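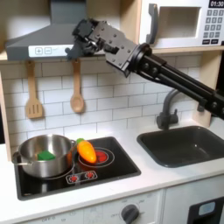
Keisha Thibodeaux

Heidrun, quick reply between two meetings, sorry for the typos.

On 2:40 pm Heidrun Sutter wrote:
> Question for the list. I have an assembly of a pump skid, almost
> 3,000 parts counting fasteners, and every time I change the frame
> length in the top level the pipe supports go red. I fix them, save,
> reopen, red again. The supports were mated to faces of the frame by
> whoever built this before me. Do I rebuild all of it from a skeleton,
> or is there a way to patch? Barrett told me skeleton, Lurdes told me
> don't touch it before release. I also have a training budget for
> November and wonder if the Stekeo course is any use for this, or only
> for beginners.
>
> Heidrun

OK so. Both of them are right, which doesn't help you.

First thing, before anything else: check what the supports are mated TO. Not the component, the actual face. If the frame length is driven by an extrude that gets trimmed later in the tree, the face you picked may get a new ID on every regen and the mate goes looking for something that's gone. We had exactly this on the Paltwood conveyor job. Looked like 76 broken mates. Was really 2 faces, everything else was downstream. I spent a whole afternoon fixing the downstream ones by hand before Amr Zaki came by and asked why I wasn't starting at the top of the tree. Fair.

So: suppress all supports. Change length. Regen. Unsuppress one at a time, in tree order, and stop at the first one that goes red. Look at that one only. Don't use the repair wizard yet, it'll happily reattach to a face on the wrong side of the flange and you won't see it till the drawing.

If it's a face problem, put datum planes in the frame part, at the support stations, and drive them off the same length parameter. Mate to the planes. Planes don't care what you trim. 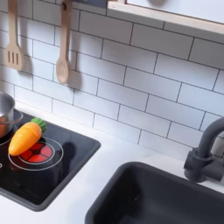
Naming matters here more than you'd think, call them SUP_A, SUP_B and so on, because in six months DTM47 means nothing to anyone including you. Put them on their own layer too so you can hide them for the customer views.

Re the skeleton. For a new skid yes, always. For one that's about to release, no. Barrett is thinking of the Iwasaki frames where we had the layout clean from day 1 and the whole family came off one skeleton part. Yours is inherited, there will be external refs in it you haven't found yet. Run the reference viewer at top level and filter for out-of-context. If the list is short you can move over to a skeleton a subassembly at a time after release. If it scrolls, leave it alone and do the planes.

The save / reopen thing bugs me though. If it's good on save and red on reopen with no change in between, that's not mates. Check your search path. You might be pulling an older frame from a local folder with the same file name. Happened to Lurdes Paiva with the Eltton brackets, she had two copies, one in her downloads, and the session took whichever it hit first. Close everything, erase not displayed, set the working directory, open again. Takes a minute and rules it out.

Also are you on a flexible component anywhere? Hoses, springs? Those go red for their own reasons and will muddy the test. Suppress them as well.

Course: I did the Stekeo one, the second level. First day is sketching and you'll be bored. The part on relations and top-down is good, and there were 6 of us in the room so you could get your own model looked at. Bring the skid if your boss allows it. Skip level one completley, just tell them you've been using it at work and they let you in. The workbook is so-so, the exercise files are better than the text.

One more, relations. If the frame length is typed in at top level AND there's a relation in the part setting the same dimension, the part wins on regen and you get the old number back. Worth a look. I've seen people chase that one for days.

Send me the tree listing if you want, text export is fine, not the whole model pls, our mail server chokes. I'm at my desk till 5 or so, then again tommorow morning.

Keisha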